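Tirlow Wrist Camera and Gripper Kit

Two-finger gripper with a small camera at the wrist, sold by Kamata for light household handling.

Wrist camera views, teal containers on a floral-print surface:
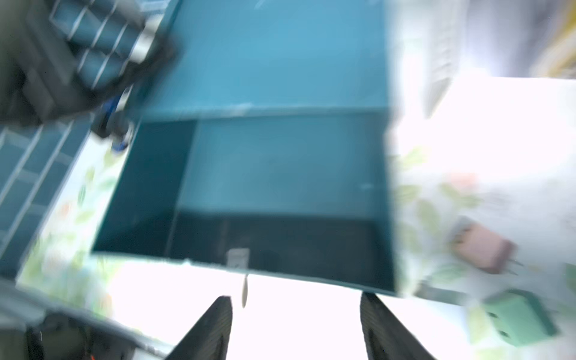
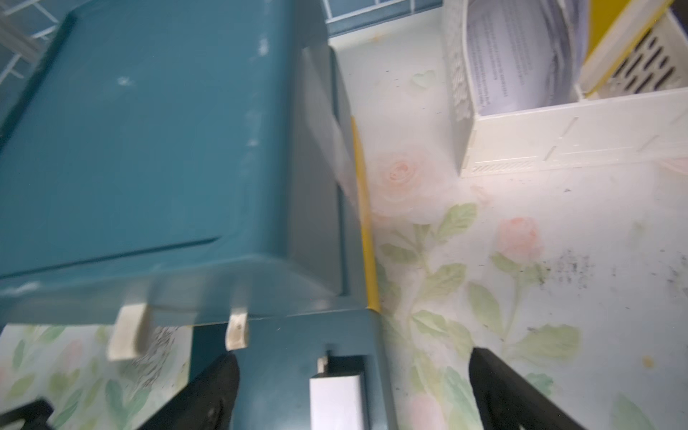

What's in the kit
Gripper with two black fingers
Wrist camera and bracket
Cable, 6 feet
Mounting screws (12)

Ordering
Item 500. Ships from Bikville within 18 days. The Penon arm is sold separately – check the flange pattern before you order. Spare fingers are back in stock in October.

Page updated 8/12/20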